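Open day at Vitolura, two-arm cell — notes and questions

mehrangiz_m
Posted 5/18/18
I went to the Vitolura open day and spent most of my time at the two-arm bench. The task was moving strips of soft material on and off a plate. I build fixtures for rigid parts and have no background in soft ones, so I have a few questions for people who do.

1. Why two arms if only one is gripping at a given time?
2. Is there any force feedback at the fingers, or is it position only?
3. The handout gives 1,179 completed cycles out of 1,887 attempts. Is that good or bad for this kind of work?

I asked the last one at the bench and got "depends what you call an attempt."

trakard_user
Re: two-arm cell
62 percent. For a production cell that is a shutdown. For soft parts in a lab I have seen worse published with a straight face. You need the definition of a cycle before the number means anything. If one cycle is pick, place and release of both strips, the per-pick rate is a lot higher than 62.

nkneževič
Re: two-arm cell
I was there too, in the afternoon group. A cycle was both strips, I asked Simin Heydari, who was running the bench. So take the square root and you get 79 percent per strip, assuming the two are independent.

trakard_user
Re: two-arm cell
They are not independent. If the first strip gets dragged, the second one usually moves with it. 79 is not a number I would write down.

nkneževič
Re: two-arm cell
Fine, but it is closer than 62 if you want to compare with single-pick results. Everyone else quotes single picks.

mehrangiz_m
Re: two-arm cell
Both strips makes sense with what I saw. Thanks. Any thoughts on question 1?

ladan.h
Re: two-arm cell
On question 1, the second arm is for holding the plate or the free end when needed. With a light plate the friction on the table is low and the plate walks as soon as you drag anything across it. A vacuum cup under the plate would do the same job for a tenth of the price, in my opinion. We did that on the Kazemi line and never went back.

On question 2, I don't know what they have at the fingers. Parallel jaws on thin soft stock work fine on position only if the closing gap is repeatable. The hard part is getting one jaw under the edge without pushing the strip away.
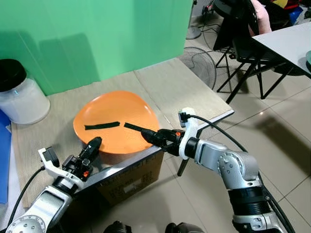 Golshifteh Ranjbar

Right gripper on the lower end of the diagonal strip, the other strip lying flat across the plate. The left gripper is at the near edge with its fingers up toward the plate. Note the black module on top of the bracket on each side. I took those for sensors but did not get a part number.

Ladan, I disagree on the vacuum cup. It fixes the plate, but then you have a cell that handles one plate in one place. The point of the demo as I understood it was that the bench has no fixtures. Whether anybody needs that is a separate question.

ladan.h
Re: two-arm cell
Anybody paying for the cell will ask that question first.

Golshifteh Ranjbar
Re: two-arm cell
Agreed. Watch the cable routing too, if you are thinking of copying the layout. There is a loop from the bracket back along the right arm, and I would want to see it after 1,000 cycles with full wrist rotation. I would put a clamp on it and leave the slack at the wrist joint only.

mehrangiz_m
Re: two-arm cell
I will try position only with a fixed gap first, on a spare Huton gripper we have in the shop. If the strip pushes away I'll look at the finger shape before adding sensors. Does anyone have a starting angle for the lower jaw?

nkneževič
Re: two-arm cell
Start shallow, 15 degrees off the table, and chamfer the tip. Post your numbers — per strip, please.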